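3.2 Household linen and laundering interval

Last updated: May

Bedding was recorded separately from clothing in the Pivham survey, as it is washed less often and takes longer to dry. Of the 173 households that returned a diary, 92 changed their sheets on a Saturday. Intervals between changes ran up to three weeks. 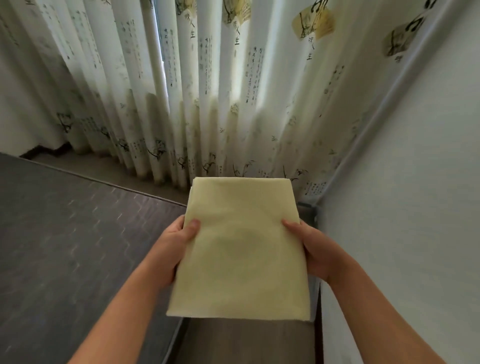
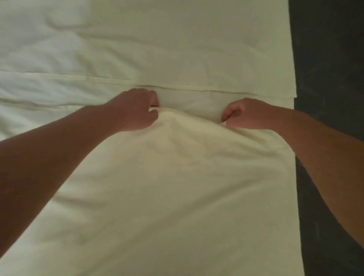
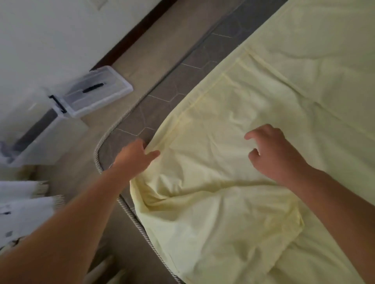

Figure 3. Handling of pale-coloured household linen.

Which factor best explained the interval between changes? Access to indoor drying space was the strongest predictor, ahead of household size. Households in Mornent, where most flats have no line, waited longest in the winter months. Fabric colour had no measurable effect.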